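3.2 Sorting small toys into a shared container

The second part of the Gusivier study looked at how small toys are put away when only one container is offered. Earlier work in the same program had used lidded boxes and labeled drawers, and the records from those rooms showed long pauses while a person chose where a piece should go. With a single round bowl that choice is removed. What remains is the order in which pieces are picked up, how they are held, and how they come to rest against one another.

The toys were of mixed shape. Square and rectangular blocks formed the larger part of the set, and the remainder were soft or irregular pieces, such as the yellow spiky toy in Figure 4a, with its thick, knob-ended arms.
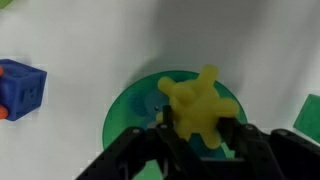

Shape mattered more than size in the Dreston records. Of 1,798 placements coded there, 965 involved a block with flat sides, and these were seldom moved again once set down. Irregular pieces were shifted more often, usually to make room for a later one. Color had little effect on the order of clearing, although several coders noted that toys close in color to the container were easily missed when the contents were checked at the end of a session. The green bowl was kept for this reason, as it allowed the effect to be studied against blue, yellow, orange and green pieces on the same white table.

Two rules were applied to all sessions. A piece counted as put away only when it rested inside the rim without support. Pieces that had been joined or stacked were coded as one placement if they were carried together, and as separate placements if they came apart before reaching the bowl. The second rule affected 10 sessions at the Casado site and was applied again to the earlier records so that the two sets could be compared.

Figure 4. Toys and green container. (a) Soft yellow piece with the green surface behind it. (b) Stacked pieces held over the bowl, with a green cube, a lime-green block and an orange and purple-blue figure still on the table.
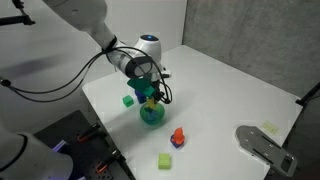
Oller, commenting on a draft of this section, objected that counting a stack as one placement hides the work of building it, and asked that stacks be reported in a separate column. In Oller's view a person who gathers three blocks before walking to the bowl is tidying in a different way from one who makes three trips, and the total alone cannot show this. The separate column has been added to the appendix. It covers the 1,373 placements for which the start of the carry was recorded.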